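Kondville社区种子图书馆项目进展报告

报送：Griltbridge社区基金
执笔：Maite Salcedo
报告期：二月至今

先说最让我高兴的一件事：上个星期六早上九点开门，门口已经有人排队了，排在最前面的是一位抱着一罐豇豆种子的老太太。她说这豆子在她家种了两代人，听说有地方肯认真收，就赶紧送来了。豆子当场登记，编号也贴好了。做这个项目之前我们一直担心大家只借不还，现在看来，愿意往里送的人比我们预想的多得多！

一、馆藏

申请书里写的目标是年底收齐50个品种，目前已经登记入库55个，其中豆类最多，其次是番茄、辣椒和各种叶菜。瓜类还是弱项，主要是南瓜和丝瓜容易串粉，送来的种子说不清亲本，我们只好先放在“待观察”那一格，等种一季看看再决定要不要正式入藏。

Subbarao Sastry负责鉴定和分级。他这段时间把送来的番茄重新理了一遍，发现有三份名字不同的“牛心”很可能是同一个品种，另有一份写着“普通红番茄”的，查下来倒像是本地早年菜农留下的老种，果脐有一圈很浅的绿晕，皮薄，不耐运，所以后来市场上就看不到了。我们已经单独留了苗，准备在Goel路的试种地里给它划两垄。老实讲，我现在每天经过都要去看一眼。

二、发芽率测试

发芽率测试从二月开始做，方法很简单：每个品种取若干粒放在湿纸巾里，装进透明袋，写上日期，搁在暖气片旁边的架子上，按天记录。十字花科的种子表现最好，撒下去没几天就齐刷刷冒头。洋葱和韭菜就差一些，放过两年的几乎不出，这也在意料之中。

比较意外的是胡萝卜。同一批种子，Hadiza Odukoya家测的和我们馆里测的差距很大，来回对了好几次，最后发现是馆里的架子晚上温度掉得厉害。架子已经挪到里间，准备重测。原来那一轮的数据我没有删，附在登记册后面，注明作废，免得以后有人翻到了弄不清楚。

三、借阅与归还

借阅卡发出去2000张，印得多是因为学校那边要了一大半。卡片背面印了留种的简易步骤，第一版字太小，好几位老人家反映看不清，第二版放大了字号，顺便把“风干”和“晒干”的区别写清楚了，因为真有人把莴苣种子放在大太阳底下烤了一下午。

归还的规则也改了一次。原来要求借多少还多少，后来觉得太死板。像生菜、芝麻菜这种，一棵就能收一大把，要求等量归还没有意义；而南瓜这类需要人工授粉的，新手第一年往往留不下合格的种子。现在改成按作物分难度，容易的请大家多还一点，难的可以先不还，写一张种植记录交回来就行。记录收上来的效果出乎意料地好，有人画了图，有人贴了叶子，还有一个孩子把蜗牛吃掉的部分一天一天描了下来，画得真细！

四、课程与活动

留种课开了四次，都由Bhupendra Tomar主讲。第一次讲豆科，第二次讲番茄发酵去胶，后面两次讲杂交和隔离。番茄那次报名的有40人，教室坐不下，后排的人站着听完了全程。发酵去胶的气味不太好闻，这一点我们提前打了招呼，大家还是兴致很高，课后有人专门留下来问酸汤倒掉以前要不要再搅一遍。Narendra Tyagi把讲义整理成了小册子，初稿已经排好，等校对完就可以付印。
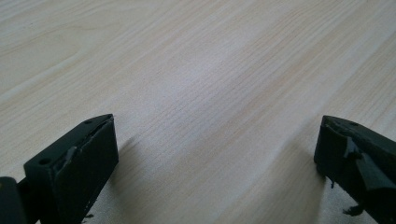 接下来想加一门脱粒和清选的实操课。很多人种得很好，最后卡在清选这一步，种子里混着碎壳和瘪粒，储存时容易返潮发霉。我们打算从香菜和小白菜教起，工具用家里的筛子和簸箕就够，不需要额外采购。

五、经费使用

支出基本按预算走。种子柜由Cleltar木工房定做，抽屉比原设计浅了一些，放信封刚好，放玻璃罐就要躺着放，所以罐装的大粒种子另外配了一组开放层架，这笔钱是从宣传费里调的，调整申请已经单独提交，烦请过目。干燥剂用得比预计快，下半年需要补一批。

六、困难与下一步

主要的困难还是隔离条件。试种地狭长，辣椒品种之间拉不开距离，今年只能用网罩，罩子搭起来很费工，风大的时候还得有人去看。我们正和Goel路另一头的菜园商量，看能不能把甜椒和辣椒分开两边种，对方态度很积极，细节还没谈定。

下一阶段的安排大致是：把胡萝卜和葱类的发芽率重测做完；小册子付印并分发；老番茄定植，果实成熟后请Sastry做完整的性状记录；豆类开始第一轮扩繁。另外，我个人很想把送种人的口述整理出来，哪怕每份只有几句话也好。那位送豇豆的老太太讲，她婆婆当年是把种子缝在枕头角里过冬的，这样的话不记下来实在可惜。

附件：馆藏登记册、发芽率记录表、课程签到表、经费明细。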